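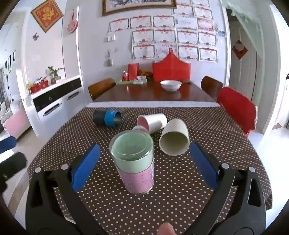
Cups and tumblers on the dotted cloth, with the dining table behind.

How to sort and store a mixed lot of cups
By Negin Daneshvar

Most kitchens end up with cups that don't match. Some are glass, some are plastic, a few came as presents and one or two have a sleeve or a lid that went missing years ago. This page explains how to go through them in an evening and put them away so they can be found again.

What you need
A table with a cloth on it
A washing-up bowl and a soft bottle brush
Two clean tea towels
Bicarbonate of soda
A box for anything you are giving away

1. Clear a space
Use one end of the dining table and push everything else to the far end. Put a cloth down first. Glass slides on a polished top, and a cup that falls over on cloth is less likely to chip. A patterned cloth is fine, but shake it out before you start.

2. Bring out every cup
Empty the cupboard, the draining rack and the shelf by the kettle. Check bags and desks as well. Tall tumblers can lie on their sides while you work, as long as they are away from the edge. Stand glass ones upright if you have the room.

3. Take off sleeves and lids
If a sleeve comes off easily, remove it and wash it separately. Don't force one that is stuck. Stand the cup in warm water for a few minutes and try again, turning it gently. Some sleeves are glued on and should be left alone.

4. Check each one
Run a finger round the outside of the rim, slowly. Hold clear cups up to a window or lamp and look for fine cracks near the base. Anything cracked goes in the bin, wrapped in newspaper. Small marks on the outside don't matter.

5. Wash
Wash glass first, then plastic, then anything that has held coffee. For brown stains, put 4 teaspoons of bicarbonate in a litre (1000 ml) of warm water, fill the cups and leave them for an hour. Rinse twice. Insulated tumblers should not be left under water, as it can get in at the seam.

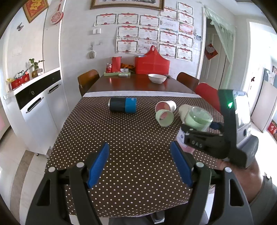
6. Stack only what fits
Cups of the same shape can go one inside another, up to three high. Don't stack glass inside glass unless the sides slope – straight ones jam. If two do stick, put cold water in the inner cup and stand the outer one in warm water, then ease them apart.

Pale colours that are close to each other are easy to mix up, so compare the rims before you pair them. My neighbour Dörte Kettler puts a dot of nail varnish under each matching set.

7. Put them away
Everyday cups go on the lowest shelf, at the front. Small ones of 200 ml or less can go in a drawer on a folded tea towel. Tall tumblers need the most headroom, so measure before you move a shelf. Leave lids off until the insides are fully dry – overnight is best.

Wipe the table and put the cloth in the wash.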